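Pomholm Bin Picking Cells - Planning and Budget Guide

Products > Robot Cells > Bin Picking > Planning and Budget

Updated February 15, 2025

The Pomholm is a bin picking cell for shops that feed parts by hand from bulk containers and want to stop. We sell it as a base cell, as a retrofit kit for an arm you already own, or as a bench trial before you commit to either. This page covers what to settle before you ask for a quote.

What you are paying for

A quote has four lines: arm and controller, gripper, vision and software, and integration. Buyers tend to spend most of their time on the first line. On small jobs the arm is often the easiest part to price, and the integration line moves the most from one shop to the next. Part drawings, a few real parts and a photo of the current bin let us narrow it quickly.

If you already have an arm, send the model, controller version and age. We will tell you whether the retrofit kit fits. Arms with more than 10 years of service get an inspection first, billed separately and credited if you order.

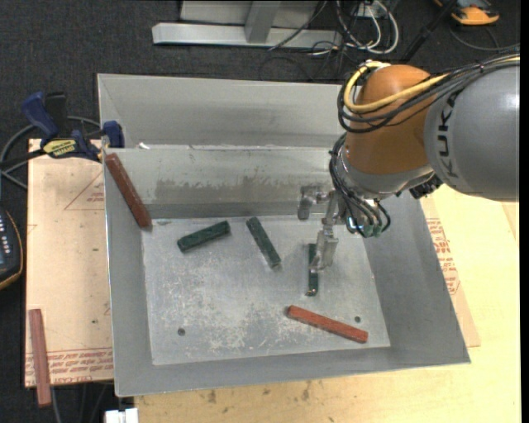
Budget for the bin as well as the robot. The container decides how far the arm has to reach, how steeply it has to enter and which parts it will have to leave behind. Sloped sheet-metal walls give the wrist more room than straight ones do, but a bar leaning against the inside of the wall still calls for a different approach than a block lying on the floor of the bin. If you run mixed parts, say so in the request. Grippers are quoted by part family, and one finger set may not cover both blocks and bars. For a trial, a bar clamp at the rim is a perfectly good fixture. For production, order the locating frame, which takes a full bin from a pallet jack and puts it in the same spot each time.

Gripper options

Two-finger parallel, standard. Suits blocks, bars and most machined parts with two flat faces.

Two-finger with long reach fingers. For deep bins. Lower grip force at the tip, so check your part weight.

Magnetic. Ferrous parts only. Expect to pick two at a time now and then - you will need a check station downstream.

Vacuum. Flat, clean, dry surfaces. Not recommended for oily stock.

Spare finger sets are best ordered with the cell. Bought later, they ship in 12 working days.

Floor space and services

Leave room for the full swing of the arm plus access to the controller door. Guarding is quoted after we see a floor plan. A rough sketch with measurements is fine. Cables and air lines should have their own route, planned before the cell arrives. Moving them afterward is a common extra charge.

Power and air requirements depend on the arm and are listed on the data sheet sent with every quote. Ask your electrician to look at it before you sign.

Bench trial

The trial runs for 30 days at our Gagnon shop, using your parts and your bin if you can ship it. You get a written report with cycle times, missed picks and a list of positions the gripper could not reach. The trial fee comes off the price of a cell ordered before the end of July.

Send worn bins as well as new ones. Scratches and stains on the metal change how the vision system reads the floor, and we would like to find that out in the trial.

Costs buyers leave out

Operator training, two people minimum.
Freight and rigging.
Replacement finger pads, yearly.
Software support after the first year. This goes through Floltent and is invoiced by them.
Downtime during changeover. Most shops keep the manual station running next to the cell for the first weeks - plan for the labor.

Lead times

Base cell: 14 weeks from deposit. Retrofit kit: 10 weeks. Custom fingers are cut after drawing approval, so a slow approval moves the ship date.

Requesting a quote

Write to Gordon Marchand in Wondia sales with part drawings, part weights, bin dimensions and the rate you need per hour. Include your shift pattern. Quotes are good for 30 days.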